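Kernemlow Household Help
Search all topics Go Advanced search
Print this page | E-mail this to a friend
Filed under: Laundry & Clothing Care > Outerwear > Down and feathers

Down jacket went flat and lumpy after washing, can it be saved?

Posted by mowat_basement

I washed my down jacket for the first time last night and I think I may have ruined it. It is a mid-weight puffer, 800 fill according to the tag inside, and I have had it for a few winters. The collar and cuffs were getting dark and it smelled like the bus, so I figured it was time.

I put it in our top-loader on the delicate cycle with the regular detergent we use for everything. It floated for most of the cycle and I had to push it down twice. When it came out it weighed a ton and the feathers had all gone into little wads in the corners of each section. Between the wads there is nothing, just two layers of thin fabric. I hung it over the shower rod overnight. This morning the outside is dry but the wads are still there, and the whole thing smells a bit like a wet dog.

The tag says machine wash cold, tumble dry low, do not dry clean, do not iron. I did not tumble dry because I was afraid of melting the shell. We have an electric dryer with low, medium and high, and nothing in between.

What I want to know is whether the down is dead or if it will come back. If it does come back, how do I wash it next time so this doesn't happen? Also, where do you keep these in the summer? Mine has been in the stuff sack it came with from spring until October every year, and I am starting to think that was a mistake too.

Thanks. I am in a rental in Citham, so I can't change the washer.

Reply from Forough Mazandarani

Your jacket is very likely fine. What you are describing is normal wet down. The clusters stick to each other when they are soaked and they stay stuck until they are dried with movement. Hanging it doesn't do that. The shell dries first and fools you, and the inside stays damp for days. The smell is the damp down. If the smell is still there once it is completely dry, that is a different matter and I will get to it.

Do this today if you can. Don't leave it another night.

First, rinse it again. Regular detergent leaves a film on the down and it is hard to get out in one rinse. Run a rinse and spin with no soap at all. If you see suds, do it again. I had to rinse a coat four times once after my son washed it with the towels. When you lift it out of the washer, put both arms under it and scoop. Do not pull it out by a sleeve or the hood. The wet down is heavy and the little walls between the channels are very thin fabric, and if they tear the down will slide from one channel to the next and you can't fix that at home.

Second, get the water out. If your washer will do a spin by itself, run it once more. If not, lay the jacket on a thick towel, roll the towel up with the jacket inside, and press on the roll with your forearms. Change towels and do it again. Don't wring it.

Third, the dryer. Clean the lint screen. Zip the jacket up, close any snaps or Velcro, and empty the pockets. Put it in by itself on low with a couple of clean tennis balls. Wool dryer balls will also work but they are lighter and take longer. It will make a racket. Every 20 minutes take it out, shake it hard from the hem, and then from the shoulders, and feel for wads. Where you find one, pinch it between your fingers and pull it apart through the fabric. Turn the jacket inside out every other time.

Expect this to take most of an afternoon. Low heat is slow and that's all right. Do not go to medium to hurry it up. A nylon shell will usually survive medium, but a zipper pull or a bit of glued trim may not, and you won't know until you open the door.

To tell when it's done, hold the jacket up in front of a window or a lamp. Light should come through more or less evenly in every channel. Dark spots are wads. Then fold it up, set it down somewhere flat and leave it alone for a minute. When it's dry it holds its own shape and the channels stand up round. When it's still damp inside, it slumps and there are flat places along the stitching.

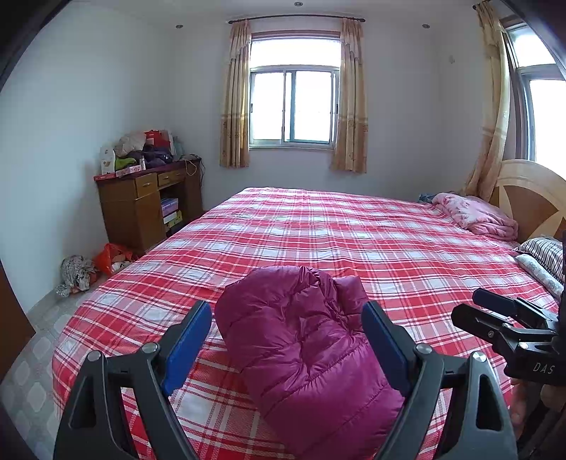
A folded down jacket with the channels puffed up.

Check the thickest parts last. On most jackets that's the collar, the hood if it has one, and the area under the arms where the seams come together. I put my hand flat on the inside and hold it there. If it feels cooler than the rest, it goes back in. After the last round in the dryer, I leave it spread out on a bed or a rack for a full day before it goes in a closet.

If it smells once it's completely dry, wash it again the right way. The smell is usually either soap film holding on to body oil or a patch that stayed wet. If there is a musty smell that comes back after a second wash and a complete dry, there may be mildew in it, and at that point I would give up on it or ask a cleaner who handles down. Read your tag first, though. Yours says no dry cleaning, so you want a shop that wet-cleans. Call and ask how they do it before you drop it off.

Now for next time.

Use a front-loader. The laundromat will have one. The big ones are best. A top-loader with a post in the middle twists the jacket and that is hard on the seams, and as you saw, the jacket traps air and floats so it doesn't get clean anyway. If you have to stay home, do it in the bathtub. Fill it with enough lukewarm water to cover the jacket, mix the soap in first, then push the jacket under and press the air out of it with your hands. Let it soak for an hour, press it up and down a few times, drain, press the water out, and refill to rinse. It takes three or four rinses.

Use a soap made for down. Any outdoor store has it and the bottles all do much the same thing. Use less than you think you need. No fabric softener, no dryer sheets, no bleach.

Do the collar and cuffs before it goes in. A little of the same soap, a soft toothbrush, and a few minutes to sit. That dark line is skin oil and it doesn't come out well in the main wash.

Before you wash it, look over the outside for small holes. If you see a feather poking out, don't pull it. Pinch it from the other side and work it back in. If there is a tear, put a patch on before washing or you will be picking down out of the machine.

Once a year is plenty for most people. I do mine at the end of the season so it isn't stored dirty.

For storage, yes, take it out of the stuff sack. The sack is for a suitcase or a backpack. A few weeks in there won't hurt it, but months at a time will take the loft out and it comes back a little less each year. Hang it on a wide hanger, or fold it loosely and lay it on top of other things on a shelf. Nothing heavy on top. An old pillowcase keeps the dust off. Don't use a plastic bag, and stay away from the vacuum bags. My closet is small so mine get folded once across the middle with the arms tucked in, and they sit on top of the blankets until it gets cold.

Reply from trirnarano2

just throw it in the dryer with tennis balls. I do mine on medium and never had a problem. the smell goes away by itself

Reply from Dale in Mowat

Agree with the first reply for the most part. Two things to add.

The number on your tag is the fill power. It tells you how much space an ounce of the down takes up and has nothing to do with how much down is in there. Higher numbers are fluffier, and in my experience they look worse when wet. I have one jacket with a lower number and it never clumped half as bad. So don't go by how awful it looks coming out of the wash.

The other thing is the water beading on the outside. After a few washes it stops and the shell soaks through in light rain. There is a spray for that. Put it on after the wash, while the jacket is still damp, wipe off the drips, and then dry it as described. Some of them need heat to set, so read the bottle. I don't use the wash-in kind on down, I would just as soon keep it on the outside.

If your dryer is a small apartment one, take the jacket to the laundromat for the drying part even if you wash it at home. It needs room to open up. In a small drum it sits in a ball and you get one hot side and one wet side. Look inside the drum before you use it, somebody left a pen in one and I have a blue streak down the left sleeve.

Follow-up from mowat_basement, 31 March 2021

Rinsed it twice more and there were still suds the first time, so that was a lot of the problem. It took five rounds on low. The wads are out except for a couple small ones by the left pocket, which I am going to work on tonight. No more dog smell. I am leaving it on the spare bed until tomorrow, and the stuff sack went in the suitcase. Thank you.

Tags: down jacket, puffer coat, clumping, drying, off-season storage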